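Istside 社区厨房通讯
本期消息：八月开放厨房，我们把不锈钢台面和架子都理顺啦！

如果你上个月来过 Istside 的厨房，应该还记得那种侧着身子走路的感觉：汤锅堆在通道边，量杯和擀面杖混在一个抽屉里，想找一把漏勺得先搬开三口炖锅。这次可不一样了！八月的开放日之前，我们花了整整两个晚上，把备餐区从里到外重新收拾了一遍，效果好得连我自己都有点舍不得把锅拿出来用。

先说清点。Larysa Stelmakh 抱着本子，从干货柜一路记到洗碗池，最后登记在册的厨具和餐具一共578件，其中盘子和碗就有234件。重复的开罐器、配不上盖子的保鲜盒、把手松掉的小奶锅都单独放进了门口的蓝筐，谁家用得着尽管拿走，月底剩下的再送去旧物交换站。（有一只带小鸟图案的陶瓷盐罐是放错的，我已经替它的主人收好了，请来认领！）

然后是分区。Tibor Rácz 提议按做事的顺序来摆：洗、切、煮、盛，东西跟着人走。听起来很简单，真动手的时候大家还是为菜板的位置争了好一阵，最后定在水槽右手边，竖着插放，沥水也方便。香料全部换成了统一的玻璃瓶，标签写三种语言，Khalil Qaisi 的字最漂亮，所以标签都归他写。孜然和香菜籽从此分家，再也不用打开盖子闻半天了。

最让我高兴的是不锈钢的部分。擦的时候顺着拉丝的纹路走，先用温水加一点中性洗涤剂，再拿干布收一遍，水印就少多了。千万别用钢丝球，划痕留下了就很难去掉。大块的金属面一擦干净，灯光铺在上面是一道一道宽宽的灰色亮带，整间厨房都跟着精神起来！

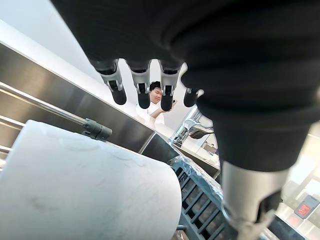
八月开放厨房怎么参加

每周三晚上六点半开门，九点收尾。每场10个灶位，想掌勺的朋友请提前在前台的本子上写名字，只想帮忙择菜、摆桌或者单纯来吃饭的，直接来就行。孩子可以一起来，靠窗那张矮桌留给他们包饺子、捏面团。

第一场的菜单已经定了：Nizar Akl 做扁豆汤和柠檬烤茄子，扁豆请他提前泡上；Larysa 带她的酸奶油樱桃饺子；我负责一大盆拍黄瓜，蒜放多放少现场听大家的。第二场由 Tuncay Gökçe 主厨，他说要教大家揉薄饼面团，请穿不怕沾面粉的衣服。第三场还空着，有拿手菜的快来报名，素菜尤其欢迎！

几件小事请帮忙记着

用完的锅洗净擦干，放回贴着同名标签的那一格。生肉只用红色菜板。冰箱上层是公用食材，下层是个人存放，盒子上请写名字和放进去的日子，过了一星期的我们会清掉。抹布分两种，格子的擦台面，纯色的擦手，脏了都丢进门后的布袋。

另外，我们还缺一只大号蒸锅、两把结实的削皮刀和几个带密封圈的玻璃罐。家里有闲置的，周三带过来，或者平时下午交给前台都可以。上次募来的厨房基金还剩359，先用来补洗涤用品和一块新的砧板，买完会把单据贴在公告板上。

扁豆汤的方子下期登出来，想提前要的，周三晚上直接找 Nizar 抄一份。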